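Machines and Chores: Where Manipulation Stands
Course handout, Unit 6 – Household and shop-floor tasks
19 April 2023
Reading time: 5 minutes
Print this page | E-mail this page
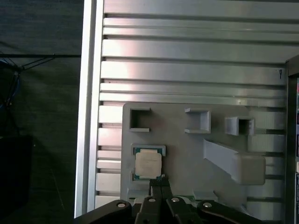 Can a machine take over an ordinary chore, such as clearing a kitchen table, from start to finish?

Only in limited settings. Current systems can do many of the separate steps, often well, but a full chore in an unfamiliar home still needs a person nearby to fix errors and to decide when the job is done.

1. Scope of this unit

The unit covers tasks in which a machine must pick something up, move it, and leave it in a required state. Floor cleaning and lawn mowing are left out. Those machines travel over a surface and mostly avoid objects. Dishwashers and washing machines are also left out, although they did more for household labor than anything discussed below. A dishwasher solves the washing and leaves the loading, and loading is our subject.

Two groups of tasks are used throughout:

Household: loading a dishwasher, folding towels, putting groceries away, wiping a counter.
Shop floor: seating a part in a fixture, kitting, feeding a press, packing a carton.

The line between the groups is less firm than it looks. Seating a processor in a square tray and placing a plate in a rack are both insertion tasks. They differ in tolerance, in the cost of a mistake, and in how much the surroundings change between attempts.

2. What counts as "can do"

Claims about automation are hard to compare when the terms are loose. In this course a claim must state the following:

(a) the start condition, including who or what sets it up
(b) the end condition and how it is checked
(c) the number of attempts, with failures included
(d) the number of human interventions
(e) the cycle time, measured at real speed

A video of one good run meets none of these. Point (a) is the one most often skipped. If a person lays each towel flat before the arm begins, a large part of the chore has already been done by hand.

3. Precision against variety

Fixed automation is very good at precision. Parts arrive in a known position, a fixture holds them, and the program repeats. Variety is removed before the machine sees the work.

Homes work the other way. The tolerance for putting a mug in a cupboard is generous, but the mug may be upside down, half full, or behind a cereal box. No fixture can be assumed.

Small electronics work falls between the two. A processor and its holder have known dimensions, so the geometry can be planned. The contact phase is harder. When a chip sits tilted in a tray, even slightly, a straight downward push may jam it against the rim. A person feels this through the fingertips and shifts the part without thinking. A two-finger gripper has to get the same information from a wrist camera, from motor current, or from a force sensor, and each has a weakness:

Wrist camera: the fingers can block the view near contact, and shiny metal gives uneven reflections.
Motor current: cheap and already present, but noisy at low force.
Force sensor: a direct measure, but it adds cost and drifts over time.

Most working systems combine at least two of them. Passive compliance, meaning a little give in the wrist or the finger pads, is often worth more than another sensor.

4. Worked case: Tutivov bench cell

The Tutivov cell was set up to place square parts into printed trays on a vertical fixture. The trial used 200 attempts with one part type. The first 30 were used for tuning and are not part of the result. In the remainder, 14 attempts needed a person to step in, which gives an intervention rate of a little over eight percent.

For a bench demonstration that figure is acceptable. For an unattended shift it is poor. At a volume of 1,750 placements per shift, the same rate would call a person to the cell well over a hundred times. The worker would be tied to the machine and the labor saving would be small.

Most interventions came from the grasp, before any insertion was tried. The part turned slightly as the fingers closed and arrived at the tray with an angle error. Adding a regrasp step lowered the rate in a later trial but made each cycle longer. Both numbers must be reported together.

5. Worked case: Öztürkmen kitchen trial

The Öztürkmen trial used a single arm on a rolling base to clear dishes from a table into a lower rack. Plates and bowls went well. Cutlery did not. Thin objects lying flat give a two-finger gripper very little to hold, and the arm spent most of its time on forks.

The trial also showed the problem of stopping. The arm had no dependable way to tell a clean cup from a used one, so it cleared both. A person would call that a mistake. The success measure, written in terms of objects moved, counted it as a success. See 2(b).

6. Cost

Hardware price is rarely the deciding figure. On the shop floor, the larger cost is the engineering time spent on fixtures, feeders and changeovers. The Grisov worksheet, handed out with this unit, splits the total into purchase, setup, changeover and supervision. Fill in supervision last and do not leave it at zero.

For the home there is no comparable worksheet. A family doesn't keep a log of minutes spent on laundry, and few people would accept a machine that needs an engineer to visit when the towels change size.

7. Summary table in words

Known part, known fixture: routine today.
Known part, loose placement: workable, with supervision.
Mixed rigid objects, known room: partial, slow.
Cloth and other soft items: partial, strongly dependent on the start condition.
Any chore in an unfamiliar home: not yet dependable.

8. Before the next session

Read the Gutesari notes on contact and compliance – sections 1 and 2 only.

Choose one chore you do yourself. Write down every step, including the ones that seem too small to mention, such as turning an object around in the hand. Mark each step as precision-limited or variety-limited. Then write start and end conditions that another student could check without asking you what you meant.

The written exercise is due in the first week of May. One page, with the list of steps attached.

Print this page | E-mail this page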